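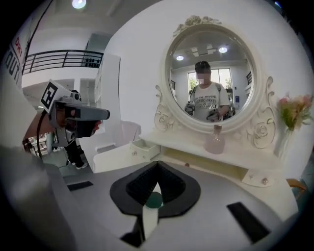 Der Spiegel von unserem Frisiertisch Flakholm bleibt nicht in seiner Stellung und neigt sich nach einigen Minuten langsam nach vorne. Wir haben den Tisch bei Ihnen zusammen mit dem Spiegelaufsatz bestellt, alles in Weiß, und mit dem Tisch selbst bin ich sehr zufrieden. Damit wir nicht über verschiedene Teile sprechen: Ich meine den ovalen Spiegel mit der Blumenkrone oben, der zwischen den zwei geschwungenen Seitenstützen sitzt. Das Problem ist auf der rechten Seite, also dort, wo unten an der Stütze die geschnitzte Rose ist. Wenn ich die Stütze mit der Hand halte und leicht drücke, bewegt sie sich gegen die Tischplatte. Die linke Stütze ist fest.

Ticket: 1077
Eröffnet: 2. Dezember 2020
Kundin: Consuelo Esteban
Produkt: Frisiertisch Flakholm mit Spiegelaufsatz oval, weiß
Betreff: Spiegel hält die Neigung nicht, rechte Stütze locker
Status: gelöst

Was ich schon probiert habe, bevor ich geschrieben habe:

Die Drehknöpfe an beiden Seiten nachgezogen, mit der Hand, ohne Zange. Der Spiegel hielt danach bis zum Abend, am nächsten Morgen war er wieder nach vorne geneigt.

Den Tisch von der Wand weggezogen und kontrolliert, ob er gerade steht. Die Wasserwaage zeigt auf der Platte keine Abweichung, in beide Richtungen nicht.

Die Schrauben unter der Platte gesucht. In der Anleitung steht auf der Seite mit dem Spiegel nur eine Zeichnung ohne Maße, und ich verstehe nicht, ob die Unterlegscheibe über oder unter die Platte kommt. Bei uns ist sie rechts unten. Links kann ich es nicht sehen, weil die Schublade davor ist und ich sie nicht herausnehmen konnte.

Ich bitte um eine Antwort, ob man den Tisch so weiter benutzen darf. Der Spiegel ist ziemlich schwer und ich möchte nicht, dass er auf die Platte fällt.

Antwort von Saadet Akyol, Kundendienst Dal Bello

Guten Tag Frau Esteban,

vielen Dank für die genaue Beschreibung. Bitte legen Sie den Spiegel fürs Erste ab und benutzen Sie den Tisch nur ohne Aufsatz. Zum Abnehmen brauchen Sie eine zweite Person: Eine hält den Rahmen unten an beiden Seiten, die andere löst die Drehknöpfe. Bitte nicht an der Blumenkrone anfassen, sie ist nur geklebt.

Die Schublade hat auf jeder Seite einen kleinen Hebel an der Schiene. Den linken Hebel nach unten drücken, den rechten nach oben, dann die Schublade gerade herausziehen. Danach sehen Sie die Befestigung von beiden Stützen. Teilen Sie mir bitte mit, wie viele Scheiben links und rechts verbaut sind und ob die Bohrung rechts ausgerissen ist.

Antwort von Consuelo Esteban

Guten Tag Frau Akyol,

mein Nachbar Aldo Greco hat mir geholfen, der Spiegel liegt jetzt auf einer Decke auf dem Bett. Mit den Hebeln ging die Schublade sofort heraus, danke.

Links sind 2 Scheiben, eine flache und eine gezackte. Rechts ist nur die flache. Die Bohrung ist sauber, das Holz ist nicht ausgerissen. Aber die Schraube rechts scheint mir kürzer als die linke. Ich habe sie nebeneinander auf den Tisch gelegt, und der Unterschied ist deutlich, man muss dafür nicht messen. Kann es sein, dass die rechte Schraube für die Schubladengriffe gedacht ist?

Noch eine Frage: An der Rose ist beim Abnehmen ein sehr kleines Stück von der Farbe abgegangen, an einem Blatt. Kann man das ausbessern und welche Farbe ist es?

Antwort von Saadet Akyol

Guten Tag Frau Esteban,

ja, das ist die Erklärung. Ich habe mit Lino Grasso aus unserer Werkstatt gesprochen. Die kurze Schraube greift nur mit den ersten Gewindegängen, und ohne die gezackte Scheibe dreht sie sich bei jeder Bewegung des Spiegels ein wenig los. Wir schicken Ihnen einen Beutel mit dem kompletten Satz für beide Seiten, ohne Kosten. Bitte tauschen Sie auch links.

Reihenfolge bei der Montage: die Stütze auf die Platte stellen, von unten zuerst die flache Scheibe, dann die gezackte, dann die Schraube. Beide Schrauben zunächst locker lassen, den Spiegel einhängen, die Stützen parallel ausrichten und erst am Schluss festziehen.

Für die Farbe liegt ein Lackstift bei. Zweimal dünn auftragen und dazwischen über Nacht trocknen lassen.

Antwort von Consuelo Esteban

Der Beutel ist angekommen. Ich habe alles in Ihrer Reihenfolge gemacht. Beim ersten Versuch standen die Stützen nicht parallel und der rechte Drehknopf ging schwer hinein. Ich habe die Schrauben wieder gelöst, die Stütze etwas nach außen gedreht, danach ging es leicht.

Der Spiegel steht seit einer Woche in der gleichen Stellung. Ich habe zur Kontrolle mit Bleistift einen kleinen Strich neben den Knopf gemacht, und er stimmt noch. Die Rose habe ich erst einmal gestrichen, die zweite Schicht fehlt noch.

Mein Vorschlag für die Anleitung: Schreiben Sie bitte die Länge von den Schrauben dazu, und auch das mit den Hebeln an der Schublade. Das Ticket kann man schließen.

Interne Notiz, Saadet Akyol

Ersatzbeutel als Reklamation gebucht. Hinweis zu Schraubenlänge und Scheiben an Sólveig Grímsdóttir weitergegeben, für die nächste Fassung der Anleitung. Ticket geschlossen.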